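The navy shirts, and what I did with them
26 April 2020
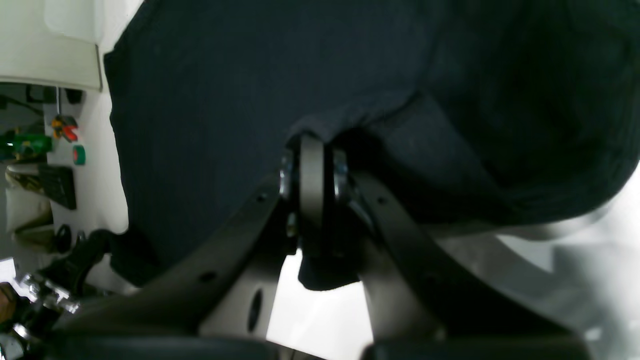
Demyd Lysenko wrote in after my February post on closets to say that folding was a waste of time for anything knit, and that he had put every soft shirt he owned in one deep drawer years ago and never looked back. He said knits don't hold a crease long enough to matter. He also said that if I was going to keep writing about laundry I should at least get to the dark stuff, which is where his own trouble was.

I agree with him on the creases, mostly. I don't agree about the drawer. I tried the deep drawer for most of a winter and what happened was that I wore the top four things over and over and forgot the rest.

So this is the dark stuff. I've been home a lot, like everyone, and I have been wearing the same kind of clothes every day, which for me means navy. Navy T-shirts, navy sweatshirts, one navy thing with a collar that I keep for calls. When you wear one color all the time you find out how many different colors it is. The old ones have gone toward gray. One has gone a little purple, and I blame a bottle of Skirkex detergent I bought when the store was out of my regular kind. I finished the bottle on towels.

I started by pulling every navy item out of the dresser, the hall closet and the basket on top of the dryer and putting it all on the bed. I do this with one color at a time now. Doing the whole wardrobe at once takes up the bed past bedtime and then it all ends up on the chair.

Sorting came first. I went by weight and not by type. A heavy T-shirt has more in common with a light sweatshirt than it does with a thin T-shirt, at least as far as washing goes. The heavy pile dries slowly and sheds lint. The thin pile dries fast and picks lint up. Wash them together and you get thin shirts that look like a cat slept on them. I don't have a cat.

Then the washing. Cold, inside out, short cycle, half the detergent the cap tells you to use. I have gone back and forth on vinegar and have settled on leaving it out. My machine is an old Kernstead and its cold setting is very cold in the winter months, cold enough that powder doesn't dissolve, so I use liquid for darks and keep the powder for sheets. I paid 261 dollars for that machine secondhand and have replaced the door seal once.

For drying I hang what I can. The heavy ones go over the rack by the middle, so the weight is split between two bars. If you hang a heavy wet sweatshirt by the shoulders it gets long. I have one that comes down to my thighs and I know exactly how it got that way. The thin ones can go on hangers. Everything gets a hard shake first, with both hands on the hem, and that does more for wrinkles than anything I have done with an iron.

My rack is a Kamel, the kind that opens like an accordion. It's fine. One leg is shorter than the others and I have a folded piece of cardboard under it -- I keep meaning to glue on a rubber foot.

Folding. I do fold, sorry, Demyd. Soft knits are a pain to fold because they don't stay where you put them. You pick one up in the middle and it slumps to one side and the whole thing is a lump again. What finally worked for me was to stop folding in the air. I lay the shirt face down on the bed, smooth it out from the center with the flat of my hand, and find one long straight edge before I do anything else. Usually that means folding one side in with the sleeve laid back along it. Once I have that one straight line, everything else gets lined up to it. Other side in, sleeve back, then bottom up to the collar, then in half once more. Sweatshirts I stop one fold sooner.

Hoods I still haven't figured out. Right now I fold the shirt, then flatten the hood down over the top like an envelope flap. It makes a thick end and a thin end, so I alternate them in the stack.

For storage I set them on edge in the drawer, fold side up, heavy on the left and thin on the right. This is the part that fixed the forgetting. I can see every one. The trouble with all navy is that from the top they look identical, and I used to pull out three to find the one I wanted. I thought about labels and decided that was more system than I needed. I put the oldest at the back. If I'm painting or working outside, I reach for the back.

The ones that didn't go back in the drawer went three ways. Anything with a stretched neck but good fabric is for sleeping. Anything with holes got cut into squares for rags, and old navy knit makes a very good rag for shoes and for the stove. The rest are in a Rundoron bag in the trunk of the car, and they'll stay there until the donation place opens again. I don't know when that will be.

The purple one I kept. It's the softest of the lot and it looks all right under a jacket.

The whole job took an afternoon plus the drying. Sweatshirts took until the next morning, cuffs and waistband last as usual. If you check one for dryness, check there, and don't put it away if you have any doubt. I did that once and had to wash the whole drawer.

Next is probably socks, or the hall closet, where the coats are still piled up from February. I also have a bag of white undershirts that need something stronger than what I've been giving them, so if you have a method that doesn't smell like a swimming pool, send it along.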